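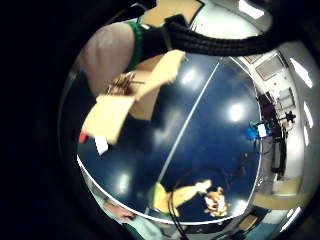

Chapter 16
Insuring the contents of a home

Chapter 15 dealt with the building itself: walls, roof, fitted kitchens and anything else that would normally stay behind when the owner moves. In this chapter we turn to contents. As a working rule, contents are the things a household would take with it to a new address, such as furniture, clothes, curtains, kitchen goods, books and electrical items. Carpets cause arguments, and most policies settle the matter by naming them on one side or the other.

A contents policy has a sum insured, the most the insurer will pay if everything is lost. The policyholder chooses this figure. Insurers do not usually visit to check it, and many people guess. They remember the sofa and the television and forget what is in the loft, the cupboards and the children's bedrooms.

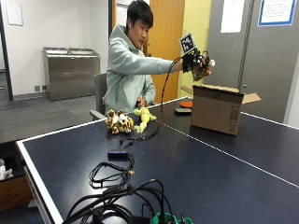 Figure 16.1 Giraffe and frog soft toys on a table tennis table. Small household items are seldom valued one by one.

16.1 The effect of a low sum insured

Many policies contain a condition called average. Under this condition, if the sum insured is less than the full value of the contents, a claim is reduced in the same proportion. Take a household in Zillcombe whose contents are insured with Meinecke Mutual for only 40 per cent of their value. A burst pipe ruins the bedroom furniture. The loss is well below the sum insured, but the insurer pays only 40 per cent of it, less any excess.

Students often find this harsh. The reasoning is that the premium was worked out on the lower figure, so the household has paid for only part of the cover it needed.

16.2 New for old and indemnity

There are 2 common ways of valuing contents. Under new for old cover, the insurer pays the cost of a new item of the same kind. Under indemnity cover, it makes a deduction for wear and tear. Clothing and household linen are often settled on an indemnity basis even where the rest of the policy is new for old.

The sum insured must be set on the same basis as the cover. Section 16.3 works through the Grellau Road claim, in which the policyholder had used second-hand prices for a new for old policy.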